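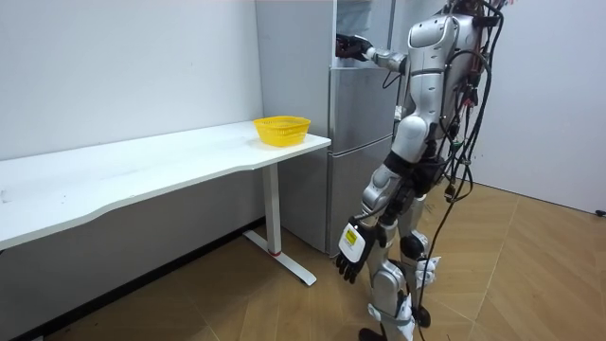
Adjunto 1. El frigorífico de la sala.

Incidencia: alertas de temperatura que no se corresponden con la temperatura
Producto: sonda inalámbrica Suvex con la aplicación Pudolell
Abierta por: Tumaini Rashidi
Centro: Illville
Fecha de apertura: 27 de junio de 2024
Prioridad: media (la puso el formulario, yo habría elegido otra)
Estado: reabierta

Descripción del problema

La sonda va dentro del frigorífico y manda una lectura a Pudolell cada cierto tiempo. Desde que se actualizó la aplicación, el panel marca 13 grados durante ratos largos, casi siempre de noche, y después vuelve de golpe al valor normal. En la exportación hay 226 lecturas con ese valor exacto. No 12,8 ni 13,1. Siempre 13, clavado. Cualquiera que haya visto calentarse un frigorífico sabe que la temperatura sube poco a poco, y baja más poco a poco todavía. Una línea recta que aparece y desaparece entre una lectura y la siguiente me parece un dato de relleno.

Cada episodio genera un aviso por correo y otro en el teléfono. El segundo no se puede silenciar por horas, o por lo menos yo no he encontrado dónde.

Adjunto la exportación completa.

Respuesta del soporte de primer nivel

Hola, Tumaini. Gracias por contactar con nosotros. Las subidas de temperatura suelen deberse a que la puerta no cierra bien. Por favor, compruebe la goma, limpie la junta con un paño húmedo y asegúrese de que el frigorífico tiene ventilación suficiente por detrás. Si el problema queda resuelto, no es necesario que responda a este mensaje.

Comentario de T. Rashidi

He limpiado la goma. Estaba bien antes y está igual ahora. He hecho la prueba de cerrar la puerta sobre una hoja de papel y tirar: ofrece resistencia por los cuatro lados.

Además he dejado dentro un termómetro de alcohol de los de toda la vida, colgado de la misma balda que la sonda. A la mañana siguiente de un episodio de 13 grados marcaba 4. Ya sé que un termómetro sin memoria no demuestra lo que pasó a las tres de la madrugada. Por eso puse también un vaso con agua y otro termómetro sumergido, que tarda mucho más en reaccionar, y ese daba prácticamente lo mismo. Si el aire hubiera estado horas a 13, el agua tendría que haberlo notado.

Lo de «si queda resuelto no es necesario que responda» se lo agradezco, pero no querría que el silencio de un fin de semana se tomara como solución.

Respuesta del soporte de primer nivel

Hola, Tumaini. Entendemos su preocupación. Le recomendamos cambiar las pilas de la sonda por unas alcalinas nuevas y volver a emparejarla. Cerramos provisionalmente la incidencia a la espera de sus noticias.

Comentario de T. Rashidi

Reabro.

Pilas cambiadas. Según el panel, las viejas estaban al 90 %, cifra que tampoco me creo del todo, porque las nuevas también aparecen al 90 %. Si ese porcentaje es fijo, convendría que alguien lo mirase aparte. No lo mezclo con esto.

He vuelto a emparejar siguiendo el manual. El manual dice que el piloto parpadea en verde y luego se queda fijo. El mío parpadea en verde y se apaga, y aun así la aplicación dice «conectado». Pregunto cuál de los dos tiene razón.

Esa misma noche, otro episodio. Mismo valor.

Lo que he probado por mi cuenta

Lo pongo por orden, para que el siguiente técnico no me pida repetirlo.

Mover la sonda de la balda de arriba a la del medio. Sin cambios.

Sacar la sonda del frigorífico y dejarla en la sala. De día marcaba una temperatura de habitación razonable. De noche apareció otra vez el 13, en un cuarto que a finales de junio no baja a 13 ni con la ventana abierta. Para mí, esta prueba descarta la goma, la ventilación trasera y todo lo que tenga que ver con el frigorífico. Ruego que se lea antes de volver a mencionar la goma.

Acercar el router Swai. Con el router más cerca los episodios duran menos. No desaparecen. Aquí sí veo algo: parece que el 13 sale cuando se pierde la señal, como si la aplicación no supiera enseñar un hueco y pintara cualquier cosa en su lugar.

Apagar el router a propósito. Lo desenchufé con el panel abierto en el móvil, usando los datos de la tarjeta. Durante un rato la gráfica siguió dibujando el último valor bueno, y después saltó a 13. Volví a enchufarlo y regresó al valor real. Lo repetí y pasó lo mismo. 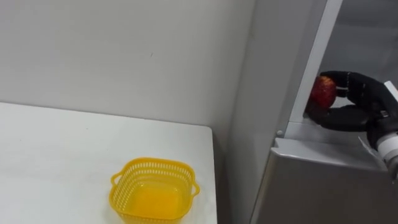 Con dos repeticiones no pretendo haber demostrado nada. Puede ser casualidad, puede que yo esté viendo lo que quiero ver. Pero es una prueba que en Suvex pueden hacer en cinco minutos con cualquier sonda, y me extraña que la primera propuesta fuera un paño húmedo.

También he mirado el archivo exportado con un editor de texto, sin pasarlo por la hoja de cálculo. Las lecturas normales llevan un código de estado 200 en la última columna. Las de 13 grados llevan esa columna vacía. No sé qué significa exactamente el código en su sistema y el manual no lo explica, pero si la propia exportación distingue unas lecturas de otras, la gráfica y las alertas también podrían distinguirlas.

Respuesta del soporte de segundo nivel

Buenos días. Hemos revisado el archivo. Las filas sin código de estado corresponden a intervalos en los que el servidor no recibió datos de la sonda. En la versión 2 de Pudolell se introdujo un valor por defecto para evitar cortes en la gráfica, atendiendo a peticiones de usuarios. Ese valor no debería activar alertas. Vamos a trasladarlo a desarrollo. Mientras tanto, puede subir el umbral de alerta a 14 grados para dejar de recibir avisos.

Comentario de T. Rashidi

Gracias, es la primera respuesta que habla de lo que he enviado.

Dicho esto, no voy a subir el umbral. Si lo pongo en 14, el frigorífico puede pasarse la noche entera a 12 y yo tan tranquilo. La sonda se compró para enterarnos de eso. Un aviso que solo salta cuando ya hay que tirarlo todo no me sirve.

Tampoco acabo de creerme lo de las peticiones de usuarios. Puede que alguien pidiera una gráfica sin huecos. Me cuesta imaginar que alguien pidiera que los huecos se rellenasen con una temperatura inventada, y menos con una que cae fuera del margen de seguridad de cualquier frigorífico. Si hay una petición así me gustaría verla, aunque sea sin el nombre.

Y queda una pregunta que para mí es la seria. Si durante una pérdida de señal el panel sigue mostrando un rato el último valor bueno, ¿cuánto dura ese rato? En mi prueba no lo cronometré y debería haberlo hecho. Durante ese tiempo la pantalla dice que todo va bien sin tener ni idea. El 13 al menos molesta. El otro valor falso no lo nota nadie.

Respuesta del soporte de segundo nivel

Consultado con desarrollo. El último valor se mantiene hasta que se cumplen varios intervalos de envío sin respuesta. La duración depende del intervalo configurado. No está documentado. Se ha solicitado que se incluya en la ayuda. La corrección del valor por defecto está prevista para una próxima versión, sin fecha confirmada.

Comentario de T. Rashidi

«Varios» no es un número. Pido que me lo digan aquí, sin esperar a la ayuda.

De momento he puesto el intervalo de envío en el mínimo. Gastará más pilas, y como el porcentaje no se mueve ya me enteraré cuando se agoten. El termómetro de alcohol se queda dentro y se apunta la lectura a mano al llegar y al marcharse. Las alertas del teléfono siguen activas con el umbral de siempre.

Si alguien llega a esta incidencia buscando lo mismo: exporten los datos, ábranlos con un editor de texto y miren la última columna antes de desmontar nada. En otras sondas el valor de relleno podría ser distinto, yo solo he visto esta.

No autorizo el cierre provisional. Pendiente por parte de Suvex: número de intervalos, fecha de la corrección, explicación del piloto verde y revisión del 90 % de las pilas, que al final sí lo he mezclado.

Estado: en espera de desarrollo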